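Kutville psychic readers must show their prices from next April

18/08/2019

People who offer psychic readings, tarot cards or palm reading in Kutville will have to put their prices on the wall and give a written receipt to each client. The town council voted for the new rule this week, after a long evening in which many residents asked to speak. The rule will come into force in April.

Until now, a psychic reader in the town needed only the same permit as any other small business. The permit stays, and its cost stays at 80 dollars a year. What is new is a short list of duties. The price of a reading must be visible before the client sits down. The reader must say in advance how long the session will last. If the client is asked to pay for something more, such as a candle, a second session or a cleansing of the house, this must be written on a separate receipt, and the client may return it for a full refund in 11 days.

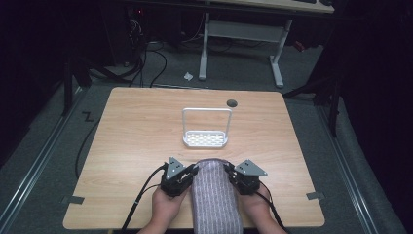 A white sink caddy on a table.

The question came to the council in the spring, when a group of residents brought a petition with 711 signatures. The petition did not ask to close any business. It asked for "clear prices and a paper in the hand," in the words of Ratih Ismail, who wrote the text and collected many of the names herself in front of the library.

Ismail told the council that her aunt had visited a reader outside Kutville during two years, after the death of her husband. The first visit had a small price. Later there were other payments, and the family understood only when the savings account was almost finished.

"My aunt is an intelligent woman," Ismail said. "She was sad and she wanted to hear from him. I do not want to discuss if the reader could hear him or not. I want to discuss why there was no price on the wall."

The council listened also to the readers themselves. Arūnas Kazlauskienė has given tarot readings at the Istero center on the second floor above the old shoe store for many years, and supported most of the proposal. According to Kazlauskienė, regular clients already know the price, and a sign on the wall changes nothing for an honest reader. The part about the length of the session was less welcome.

"Sometimes the cards are clear in ten minutes, and sometimes the person starts to cry and we need more than one hour," Kazlauskienė said. "I cannot look at the watch in this moment."

After this remark the text was changed. Readers will have to state a minimum length, and they are free to continue longer if they do not ask for more money.

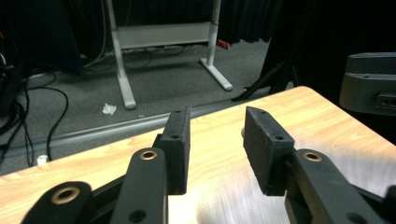 A black gripper over a light wooden tabletop.

A second change concerns readings by telephone. Stalel, a company which connects callers with psychic readers and has its office near the bus station, asked to be left out of the rule completely. The company said that its callers hear the price per minute at the beginning of each call, and that most of them do not live in Kutville.

The council did not accept this request in full. Stalel will not need to have a sign, as no clients come to the office, but it must send a receipt by e-mail or by mail when the caller asks for it. A representative of the company said that the change in the computer system can be ready before April, and that the price of calls will remain the same.

Rebecca Sala, the council member who prepared the final text, said that she had received letters from both directions. Some people wrote that the town should forbid psychic readings, which they see as a trick. Others wrote that the council has no business in a spiritual matter. Sala read two of the letters aloud, without names, and then said that she agreed with neither of them.

"We are not voting about the future or about the dead," she said. "We are voting about a receipt."

The rule does not say who is a psychic and who is not, and readers do not have to prove any ability. An earlier version contained a sentence that every sign must include the words "for entertainment only." This sentence was the most discussed part of the evening. Several readers found it insulting, and one of them, Binta Shehu, said she would prefer to close her room than to hang such words over her own chair.

Shehu learned palm reading from her grandmother and receives clients at home in the afternoons. She explained to the council that she turns people away when they ask about illness, and tells them to go to a doctor. She does the same with questions about court cases. "I read the hand," she said. "I do not read the blood test."

The sentence was removed from the final version. In its place there is a shorter one, which forbids readers to promise a medical cure or a result in a legal case. Shehu said after the vote that she can live with it. Ismail, on the other side of the room, said that she would have liked the stronger words, but that the receipt was for her the most important point.

A reader who does not follow the rule will first get a letter from the town office. If nothing changes after the letter, the fine is 100 dollars. The permit can be taken away only after a third complaint, and the reader has the right to be heard before this happens.

There is one exception. At Pan, the fair of tarot, astrology and crystals which takes place in the sports hall each fall, the readers sit at shared tables and pay the organizer for the place. For them it will be enough to have one common price list at the entrance, if all the readers ask the same amount. Those who ask for a different amount need their own sign on the table. The fair this fall is still under the old rules.

The town office will print a model receipt, and readers may use it or make their own. It will be available at the front desk from the beginning of the new year, together with the full text of the rule. Questions can be sent to the permit office in writing.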